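Chapter 7

Looking After a Gripper Cell

What this chapter covers: fingers and pads, the wrist camera, cables, the daily check, keeping a log, and when to leave things alone.

Before you start: you should have read Chapter 4 (Power and Isolation) and be able to lock off the arm without looking it up.

7.1 A word about maintenance schedules

Most cells arrive with a schedule. It is printed on good paper and it has boxes to tick. I have spent a large part of my working life ticking those boxes, and I am no longer sure what half of them were for.

Take the cell we use as our running case in this part of the book, the small bench cell at Pustbridge. It has one arm, a two-finger gripper and a small camera at the wrist. The schedule that came with it asked for the finger screws to be tightened every 40 hours of running. Why 40? I asked the supplier, Ongart, and was told that it was the recommended interval. I asked who recommended it and was sent the same sheet again.

Toshio Katayama, who ran the cell before it came to us, ignored the sheet and marked each screw head with a thin line of paint pen that carried on to the finger. If the line is broken, the screw has moved. You can check it in the time it takes to bend down. In our log the lines stayed whole far past 40 hours, and the only screw that did work loose was one that somebody had been tightening on schedule, until the thread gave up.

Do not read this as permission to skip checks. A schedule is somebody's guess about a machine they may never have met. Treat it as a starting point and keep your own figures.

7.2 Fingers and pads

The finger is the part that touches the work, so it is the part that wears. On a gripper like ours the finger itself lasts a long while and the pad on its inner face does not. Pads get shiny, then they get hard, then things begin to slip.

Makers will tell you how long a pad lasts. Fedulov pads are sold to us as good for 1000 grips. Ours have done far better on smooth cardboard and far worse on anything with a moulded edge, and I would not plan a week's work around the number in either case. What matters is what you are picking up.

To check a pad:

Lock off the arm and open the fingers by hand.
Wipe the pad with a dry cloth. Solvent makes some pads swell.
Press a thumbnail into the face. The mark should fade while you watch.
Look along the pad from the end. If it has lifted at a corner, change it.
Change both pads together, even if one looks fine.

The last step costs money and new engineers like to argue with it. A fresh pad facing a worn one gives a lopsided grip, and you will then spend an afternoon blaming the software.

7.3 The wrist camera

A wrist camera rides on the arm and takes every knock the arm takes. It will drift. The drift is slow enough that the people using the cell every day are the last to notice.

There is a fashion for calibration routines that run by themselves overnight. The Flutum routine, which we tried for a month, gave us a score out of 100 each morning. It gave us 80 on a day when the bracket was so loose that I could turn it with one finger. A score tells you that the routine finished. Put your hand on the bracket.

After that, do a test with real objects on the real bench. Printed targets are flat, clean and evenly lit, and your work will be none of those. Use things of different shapes that you have lying about, and leave the bench in its usual state, marks and all. If the cell only behaves on a freshly scrubbed surface, you want to find that out now. Approach one object at a time with the fingers open, stop the arm, and look at what the camera sees. Ask whether both fingertips are in view and whether the object lies where the software says it does.

Figures 7.1 and 7.2 Wrist camera views on the bench: first a three-pin plug, then a round black device seen from the back.

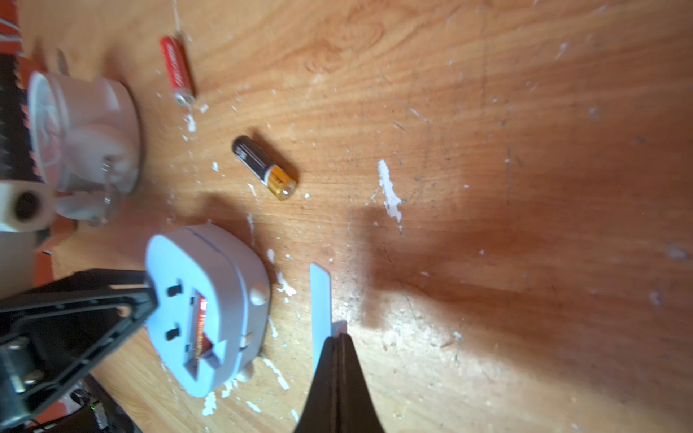
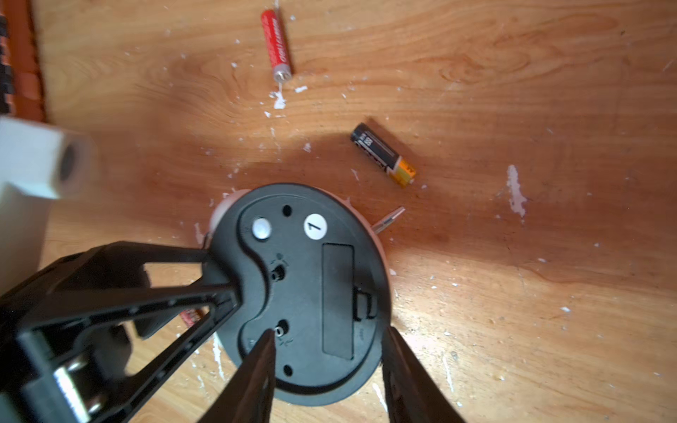
Repeat the test with the bench lamps on and again with them off. Write down the results in words as well as numbers. "Left tip lands short on anything tall" is worth more to the next engineer than a table of offsets, and it takes less time to read.

Be suspicious of a perfect result. When every object is picked up first time, the usual explanation is that the objects were too easy. Swap one of them for something awkward and try again before you sign the sheet.

7.4 Cables

Cables fail where they bend. On a small arm that means the wrist, and the fault nearly always comes and goes, so it will be reported to you as a camera fault, a gripper fault or a ghost. Move the arm slowly through its full travel with the camera picture up on the screen. If the picture drops out at the same angle twice, you have found your cable. Leave some slack at the wrist when you fit the new one, then move the joint to both ends of its travel before you fix the last tie.

Exercises for this section are at the end of the chapter. Do the first two at a cell, with the arm locked off, before going on to 7.5.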